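Off-white for a north-facing box room — which one?

ffion_g
Going round in circles with paint for the box room. It faces north, gets a bit of sun in July and that's your lot. I've had 3 tester pots on the go and they all look the same by teatime. Anyone used Mulline or Plirell?

subin_j
Mulline, two coats, no regrets. Go warm, a bit of pink in it. Cool greys in a north room look like a dentist's!

kongms
Disagree with that. We did ours in a pinky white and it looked like plasters by lamplight. Cool grey every time, and get decent bulbs.

ffion_g
Oh help. This is my trouble though — I can't even tell which is which any more:

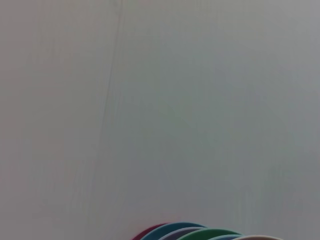
Pinkish on the left, greeny-blue on the right. Faint line and all.

soyul
Ha, I'd struggle too. Paint some lining paper and move it about for a couple of days. Look at it at 8am and again after dark, then pick.

subin_j
Still saying warm.

kongms
And I'm still saying bulbs first. Post 343 in the lighting thread has a good list.

ffion_g
Right, lining paper it is. Will buy bulbs too, Kong, before you nag me again. Does Plirell need a primer over old emulsion?

soyul
Mine didn't, just a wash down and a light sand.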